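Right, kettle's on, so I'm finally going to write up what went wrong with our hand-held grippers this month. It'll be a longish thread, sorry in advance, but a few of you asked and I'd rather say it all in one place.

Quick background for newer followers. We use the grippers to record people doing household jobs, and the recordings go to Debnath, the arm that later has to do those jobs by itself. The project is called Josora. I look after the tools and the data, and lately mostly the grumbling.

The fault first showed up in playback. Debnath would go to a door handle, line up beautifully, and then close its fingers well to one side of it. Lovely confident movement, completely wrong place. It did this on door tasks and hardly ever on table tasks, and I lost a whole evening to blaming the arm.

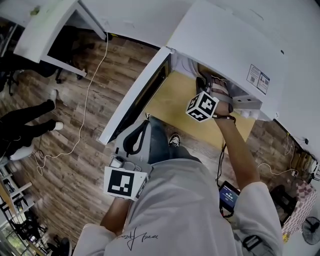 Door jobs ask a lot of the tracking, I should have thought of that sooner. Each gripper carries a marker so that the software knows where the hand is, and the markers need to be seen. Once you're reaching in under the top panel of a white cabinet, with the door swung open and a cable running back along your forearm, there are plenty of ways to lose sight of one. When that happens the software guesses until the marker comes back.

Guessing is fine for a moment! We all do it. Trouble is, Dorkamix (our tracking software, home-made, much loved, badly documented) was meant to flag any guess longer than 50 milliseconds, and after an update in October it had stopped flagging anything at all. Every take came through marked as good.

So I went back through the lot. We had 119 door takes, and 45 of them had gaps that should have been flagged. Some of the jumps were up to two centimetres, which doesn't sound like much until you picture a metal finger arriving two centimetres from where everybody expects it.

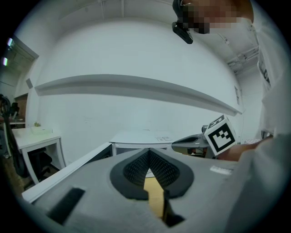
And that is why I'm calling it a safety matter as well as a data one. One afternoon Debnath missed the handle, caught the edge of the door and kept pushing. The force limit did stop it, but later than I'd have liked, and one of us had been leaning in to look at the hinge only a minute before. No one was hurt, nothing broke, and I still felt a bit sick on the bus home.

What we've changed so far, in no special order. The flag is back, and there's now a test that feeds Dorkamix a deliberately bad take each morning and complains loudly if it passes. The force limit is lower for anything with a hinge. Nobody goes inside the taped line while the arm is powered, me included, and I was the worst for it.

The 45 bad takes are out of the training set. I did wonder about patching them up, and someone at our Cidley site offered to have a go, but I'd sooner record them again – it's slow work, though rather pleasant once you get into the rhythm of it.

Still puzzling over one thing, if anyone fancies helping. A few of the gaps turn up while the gripper is well out in the open, with nothing in the way that I can think of. Glare on the marker, perhaps? Or a loose cable? If you've met this with printed square markers, please do reply, I'll read every one.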